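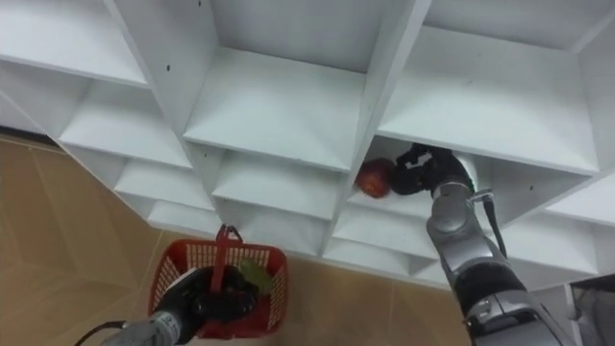

1월 실내 습도 기록을 정리했다. 측정 간격은 3시간, 남은 기록은 527건이다. 센서는 Gatasis 보급형이고 보정은 하지 않았다. 따라서 절댓값보다 변화 폭 위주로 읽었다.

난방을 켜면 절대습도가 그대로여도 기온이 올라 상대습도가 떨어진다. 새벽 환기 직후에도 비슷하다. 차가운 바깥 공기는 수증기량이 적어서 데워지고 나면 더 건조해진다. 이번 기록에서도 하강 구간은 대부분 환기 직후에 몰려 있었다.

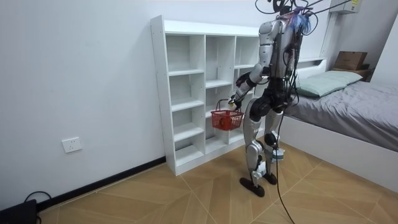 침실 벽 쪽의 흰색 오픈 선반

센서 위치도 변수다. 외벽에 붙이면 벽면 온도의 영향을 받아 값이 높게 나오기 쉽다. 처음에는 창가에 두었다가 목요일에 방 안쪽으로 옮겼고, 이동 전후 데이터는 따로 집계했다. 결측은 14건인데 모두 배터리 전압 저하 구간이라 보간하지 않고 제외했다. 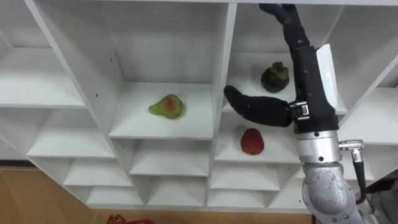

가습기는 2단으로 고정했다. 자동 모드는 내장 센서가 분무구와 가까워 일찍 꺼진다. Arne Fuchs 씨가 댓글로 알려 준 대로 외부 센서 값을 기준으로 타이머를 맞추니 변동 폭이 줄었다. 다음 달에는 염화나트륨 포화용액으로 센서를 보정한 뒤 같은 조건에서 다시 측정할 예정이다.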